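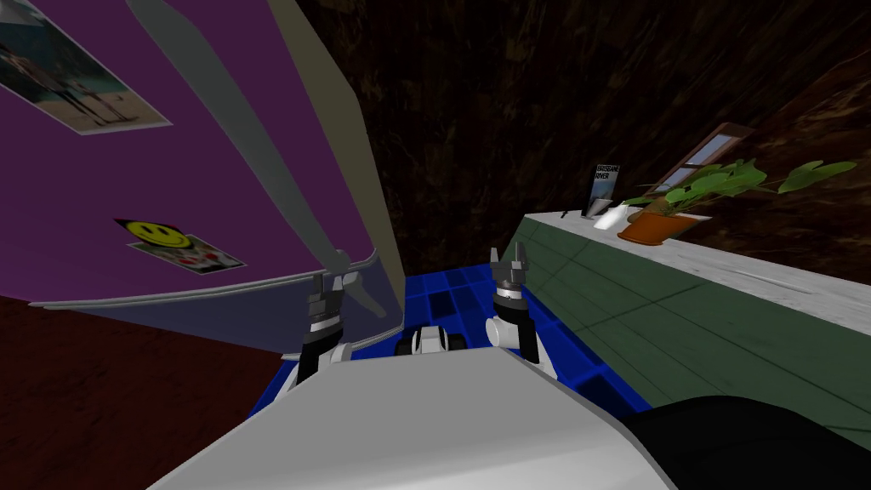
Tichý 425 Belt Conveyor Module

The Tichý 425 is a straight conveyor module for cartons, totes and small parcels. It bolts to existing Vokiler side frames and runs in either direction.

Belt width: 425 mm
Module length: 1,000 mm
Drive: 24 V motor roller
Warranty: 2 years

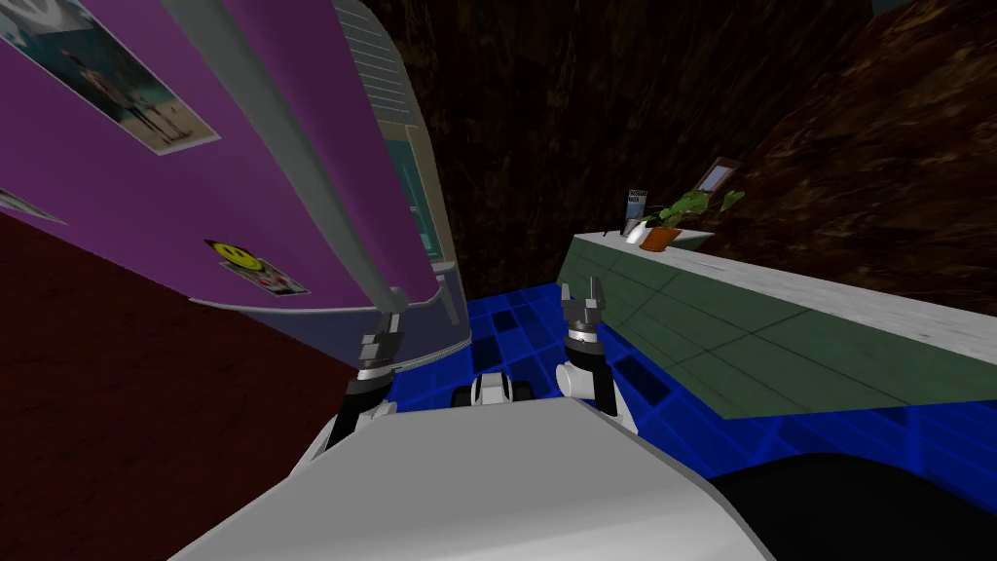

Image: Siham Aoun / Stustodmont

Modules are built to order at our Flivunville plant. Colour is light grey as standard — other colours add to the lead time. Legs, guide rails and end stops are sold separately.

Item 29 in the spare parts list is the replacement belt. Please have the serial number handy when ordering.

Sales: Igor Kopecký
Parts and service: Oľga Danko

Page updated 2 Apr 2026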